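Home Products Drastance Receivers Manuals Support Contact

Support > Manuals > Drastance base station > Section 4: Bench set-up and first pass

Section 4. Bench set-up and first pass

Read all of this before you power anything. Takes one evening if the parts are all there.

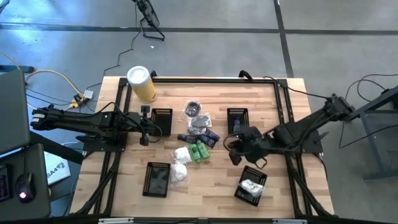
4.1 Before you start

The Drastance base station picks up position reports from the small tags used on tortoises, geese, herons and so on. Tag sends to satellite, satellite sends down to ground, base station keeps the fixes that belong to your tags. This section gets one station and up to 16 tags talking to each other on a bench. Field mounting is Section 5. Don't skip ahead. People do and then they're up a ladder with a laptop.

You need:

- Base station with power lead
- Patch antenna and its cable (the short one, not the mast cable)
- Memory card, 64 GB, already in the slot on new units
- Tags, still with magnets on
- Halonen software on a laptop, version 2 or later
- Your program number from the welcome letter
- A window or doorway with open sky

CAUTION: Leave the magnets on the tags until step 9 of 4.3. Magnet off means tag on. A tag left on in a drawer will run its battery flat and the battery can't be replaced.

4.2 Connecting the base station

1. Stand the station on a flat, dry surface. Vents to the side, not down.

2. Screw the patch antenna cable to the socket marked SAT. Finger tight. No pliers.

3. Put the antenna at the window, label side down. Metal blinds up and out of the way. Coated glass kills the signal, so open the window if it won't lock.

4. Check the memory card is pushed fully home. It clicks.

5. Plug in the power lead. Station first, wall second.

6. Wait. The status lamp blinks amber while it looks for satellites. Steady amber means it has the time. Steady white means time and orbit list both good.

7. If it's still blinking after an hour, move the antenna and start again from step 3. Don't keep pulling the power, it has to begin the search over every time.

NOTE: The orbit list is the table of when each satellite comes over. It goes stale. A station that sat on a shelf all winter will need a fresh one, see 4.5.

CAUTION: Never connect or disconnect the antenna with the power on. This is the most common way to damage the front end and it's not covered.

4.3 Adding your tags

Have the tag list in front of you. Each tag has a long ID printed on the bag and the same ID on the tag itself. Write down which ID goes with which animal now, on paper, before things get muddy.

1. Open Halonen and connect the laptop to the station.

2. Go to Station, then Program. Type your program number. Save.

3. Go to Tags, then Add.

4. Type the ID from the first bag. All of it, zeros included. The letter O is never used, so if you think you see one it's a zero.

5. Pick the species group. This sets the speed filter. Wrong group and good fixes get thrown out – a goose set up as a tortoise will look like it never left home.

6. Pick the duty cycle. See the note below if you aren't sure.

7. Save. The tag shows as Asleep.

8. Repeat for the rest. One station holds 16 tags. For more, pair a second station (Section 7).

9. Take the magnet off ONE tag. Put the tag on the sill next to the antenna, whip pointing up.

10. Wait for the tag to change to Heard. Then put the magnet back and do the next one.

NOTE on duty cycle: this is how often the tag wakes up. Short cycle gives you more fixes and less battery. For a bird on migration, most programs use the Travel setting going out and coming back and Rest in between. For reptiles, Rest all year, with Travel in April if you want to see them come out and move off. Pick something and stick with it for the season. Changing half way makes the maps hard to compare.

NOTE: Tags talk one way. Changing the duty cycle in Halonen does nothing to a tag that has allready left the building. It's written to the tag on the bench when the tag is beside the station and awake.

CAUTION: Don't test tags inside a metal cage, a truck or a refrigerator. Yes, we get asked.

4.4 First satellite pass

A pass is the stretch when a satellite is above your horizon. Short. Some low, some high. The high ones are the ones that count for testing.

1. In Halonen go to Passes. You get the list for today.

2. Choose a pass marked High. Low passes get blocked by trees and the house next door.

3. Take the magnet off your test tag well before the pass starts.

4. Leave it outdoors, whip up, away from walls. A fence post is good. A car roof isn't.

5. Let the pass finish. Don't stand over the tag.

6. Put the magnet back on.

7. Go to Fixes and press Refresh. Processing isn't instant. Give it time before you decide it failed.

8. Look at the quality class beside the fix. Class A or B, fine. Class C, usable for a long-distance traveler and no good for home range work. Class D, ignore, try another pass.

9. Open the map. The dot should be on or near your building.

If the dot is in the ocean, the program number is wrong or the ID has two digits swapped. Go back to 4.3 step 2.

NOTE: One fix off by a field or two isn't a fault. Fixes scatter. Look at a cluster before you write to us.

4.5 Updating the orbit list

Do this if the lamp won't go white, or if passes seem to come early or late.

1. Connect the laptop to the internet.

2. In Halonen go to Station, Orbit list, Get new.

3. Wait for the file. Don't close the lid.

4. Press Send to station. Lamp goes off, then blinks, then white.

5. Check the date at the foot of the Passes page. Should be today's.

No internet at the site? Save the file to a laptop before you leave and send it when you arrive. Good enough for a normal field trip.

4.6 Background layers

Optional. Halonen can put your fixes over satellite pictures of the ground – green-up, snow, surface water. Handy for working out why the geese left.

1. Go to Map, Layers.

2. Tick the layer you want. One at a time on a slow laptop.

3. Set the layer date to match the fixes. It does NOT follow automaticaly. A June track over January snow looks very interesting and means nothing.

4. Cloudy days show as blank squares. Step back a day or use the composite.

5. Press Keep offline if you want the layer in the field. Layers fill the card fast, so keep only your own area.

4.7 If something's wrong

Code 355 on the Status page. Card full or not readable. Copy the fixes off to the laptop, then format the card in the station. Not in the laptop. The laptop's format looks right and the station won't write to it.

Lamp off. Check the wall socket. Then the lead. Then the fuse beside the lead.

Tag stays Asleep with magnet off. Check you really removed the magnet and not just the tape over it. Then check the ID. Then try it outdoors.

Tag goes to Heard but no fixes. Being heard by the station next to it is the bench radio. Fixes need a satellite. Do 4.4.

Fixes stop after a few weeks on the animal. Whip broken, tag shed, animal underground, or solar panel covered in feathers. Look at the last battery reading before the silence. A slow fall points to the panel. A sudden stop with good battery is one of the others.

All tags stop at once. Station or account, not the tags. Reload the orbit list and check the program number hasn't been cleared.

CAUTION: Don't open a tag. The seal can't be remade and the first rain will finish it.

4.8 Before you go to Section 5

- Every tag shows Heard at least once
- At least one tag with a Class A or B fix
- Magnets back on, all of them, taped
- ID and animal list copied somewhere that isn't the laptop
- Power off, wall first, then antenna cable off

Permits and fitting harnesses aren't in this manual. Talk to whoever licenses capture work where you are, and get a trained handler for the first few.

Section revised 12/29/18. Text by Efthymia Antoniadis, Fladance manuals.

Comments (4)

heronwatch_p
Step 4 in 4.3 saved me. I was typing O the whole time. Could the bags use a bigger print?

Marsh Desk
Does the card format thing apply to the older Amier stations too? We have one still running and it shows the same code.

Efthymia Antoniadis
Marsh Desk – yes, same on the Amier. Format it in the station. Copy your fixes off first, it doesn't ask twice.

tortoise lane
Dot was in the ocean. Swapped digits. Fixed now, thanks. Still no luck with the snow layer on my laptop, it just spins.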